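Home | Grippers | Spares | Demo days | Contact

Tuvitach Hand-Held Gripper - notes from our open day

Last updated May 2025

I usually keep this page to sizes and prices, but we had such a good turnout at the open day that I wanted to write some of it up while it's still fresh. If you came along, hello again! If you couldn't make it, most of the questions people asked are answered further down, and you can always email me the ones that aren't.

First, what you're looking at buying. The Tuvitach is a two-jaw gripper you hold in your hand and work yourself, with a camera riding on it that sees what the jaws see. People use it to record picking and placing jobs so that a robot arm with the same jaws can learn from them. It comes in dark green only (yes, I was asked about red, twice, and the answer is still no). The finger pads are blocky and flat-faced, and you can buy them separately when yours get chewed up.

The price is $1,299 for the complete gripper. A set of spare pads and arms is $309. Those haven't changed since January and I don't plan on touching them this year.

The day itself was easygoing. Clementina Loureiro ran the table and I did the talking, which suits us both. We had the doors open from ten and I'd figured on an hour of chat followed by an hour of hands-on, but people wanted to get their hands on it right away, so the slides never got much use. I had put a lot of work into those slides! Anyway.

We kept the job small. White surface, jaws wide open, one ping-pong-sized ball to go after. A ball that size is a nice test because it's light and round and it'll punish you if you come in crooked. Most people have it within a few tries and then they start getting fancy.
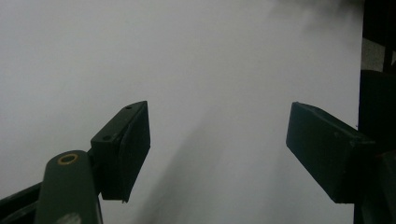 Jaws open in both of these, with the orange ball near the top of the second.

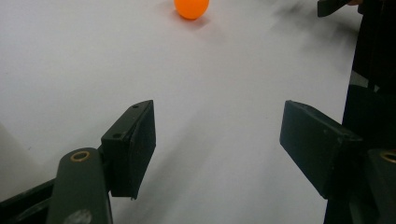
The thing I kept telling visitors is to slow down on the way in. When you pick something up with your own fingers you don't think about the approach at all, and then you strap your brain to a pair of flat pads and suddenly you're bulldozing. Come in low, keep both pads level with each other, and close gently. Matilde Arruda brought four of her students from Neves and they picked this up faster than anyone - one of them was passing the ball from one gripper to another by lunchtime, which I have never managed myself.

A few things that came up more than once:

Is it heavy? It weighs 755 grams. That's fine for short takes, but I'd put it down between runs if you're recording all afternoon. My wrist says so too.

Can you change the pads without sending it back? Yes, please do. The spare set comes with its own screws and the little wrench. Give yourself a quarter of an hour the first time. Check that the arms swing freely before you tighten everything up, then check again afterward.

Do scuffs matter? Not on the outside. Ours get used for demos all year and they look like it. If the gripping faces are worn down unevenly, though, swap them in pairs. One new pad and one old one will drive you nuts.

Does it work on shiny tables? It does, but you'll get reflections in your recordings, and I'd go with a plain matte surface if you have the choice. White is good. Watch where your lamp is, too, or you'll have the shadow of your own gripper sitting right where you want to look.

Will it fit the Cikeo arm? The pads will, with the adapter plate. The Dadico one I haven't tried and I'm not going to promise anything until I have.

We also had a long side conversation about left-handed use. The grip is the same both ways around, but the cable comes out on the right, and a couple of lefties found it got in the way of their sleeve. I'm looking at a clip for that. If you're left-handed and own one already, tell me how you route yours!

Orders placed now ship in eight working days. If you'd rather try before you buy, ask for a demo slot and bring the objects you want to pick up. Small stuff is best, and please, nothing that leaks.

Contact us | © Tuvitach | Back to top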